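Home – About – Archive – Stuff I Own – Say Hello

The Chair Is a Closet

Every household has a chair that has stopped being a chair. Ours is orange. It has a rounded back and what the Midel catalog called an embracing silhouette, and for most of January it embraced two sweaters, a scarf I don't like, and a pair of pants in that legal gray area between clean and laundry.

I bought it to read in. I want that on the record. I had a plan involving a lamp and a 272-page novel, and I got as far as page 18 before I stood up to get a snack and put my cardigan down on the seat to save my place. The cardigan is still the last thing I can say for certain about that novel.

What made it worse was the cushion. A bare seat might have discouraged me. Instead I went and got the knitted one with the black-and-white zigzags, the kind of pattern that makes you feel you have a decorating philosophy, and from then on anything I dropped there looked placed. A black sweater on zigzags looks like a magazine. Four black sweaters on zigzags look like me.

So this month I decided to clear it, and to keep it cleared, and to write about it here so that the shame would hold me to it. My rule was simple. Each item comes up off the chair, gets looked at in decent light, and goes to one of three places: the wardrobe, the wash, or the bag by the door. Putting it back on the chair is not one of the places. I had to write that down.

The looking is the slow part. Black clothes are the worst, because they all turn into one garment the moment they touch each other. Orange things are easier to find but harder to defend. I own more orange than I'd realized, and I suspect most of it was bought to go with the chair. 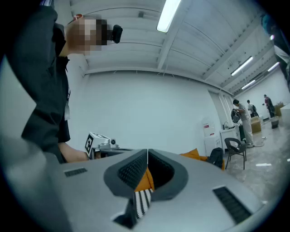 How do you decide whether something worn once needs washing? Smell the collar, check the cuffs, and if you have to do either of those twice, wash it.

That's Kiyoshi Higuchi's method, which he gave me over the phone in the tone of a man who has never had a chair. Kiyoshi hangs things up. He comes in, takes off his jacket, and hangs it on a hanger, and then he goes on with his evening as though this were normal. He also folds his scarves over a rail by Koyama that holds exactly seven of them, and when he gets an eighth scarf he gives one away. I asked if he ever felt the urge to just drop one. He thought about it for a while and said he had once left a hat on a table.

I tried the gear approach first, naturally. The Jundden hook rack went up in a weekend and now holds two tote bags and an umbrella, all of which used to live perfectly well on the floor. The Lirden basket was supposed to be for the in-between clothes, the ones with another day in them. It lasted until the cat found it – it is her basket now, and the in-between clothes went back to where they've always been happiest.

The part I didn't expect to enjoy was the cushion itself. With the pile gone you have to do something about it, so I took it outside and beat it against the railing. A shocking amount of January came out. Then I spent longer than I'll admit getting it to sit straight, with the zigzags going across and up over the side. It doesn't want to sit straight. It wants to slide forward like a teenager.

I also started reading tags. If you're holding a thing up anyway you may as well find out what it wants, and I learned that a top I've been throwing in with the towels for two winters would have liked to be washed cold, inside out, and dried flat. It has aged accordingly. I apologized and put it in the bag by the door, then took it out again, because it's warm.

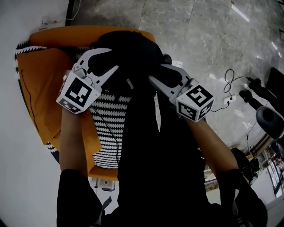

Black on zigzag on orange, tag showing.

Current standings, for those following along: the wardrobe is full, the wash is on its second load, and the bag by the door has gone from optimistic to slightly heavy. The chair had nothing on it but the cushion for most of Thursday. I sat in it. It's a bit low for reading, and the light is wrong, and I found my bookmark down the side.

I've put my cardigan on the back of it for now. Only the back.

Filed under: Domestic Defeats, Furniture, Laundry

Contact | © All grumbling mine | Back to top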